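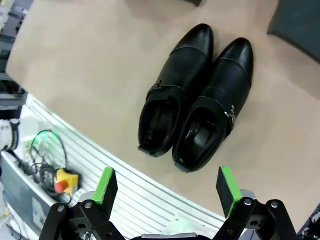 Footwear returns, inspection checklist — Sutara hire stock, May intake
Print this page | E-mail this page

Applies to all buckled leather shoes before they go back on the shelf. Check as a pair, on a clean, plain surface, under even light. Style Alum has a seam across the vamp below a glossy toe cap, with grained leather behind it, and the silver buckle sits on the outer side. Grain is part of the finish and is not to be logged as wear.

1. Toe caps: cracks, scuffs through to base colour.
Comment: Pass. Light polish only. — S. Lau

2. Vamp seam: lifted or broken stitches.
Comment: Refer any gap over 4 mm to Arnex.

3. Buckle and strap: pin straight, holes not torn.
Comment: Pair 449, left strap stiff. Oil and recheck. — B. Nieto

4. Insole and lining: flat, no loose edge at the heel.
Comment: Pass.

5. Sole and heel block: no separation; heels level when stood together.
Comment: Pair 62 rocks. Withdrawn — H. Seo to re-heel.

6. Size stamp legible and matches ticket.
Comment: Not checked on 62.

Countersign: S. Gavalas
Print | E-mail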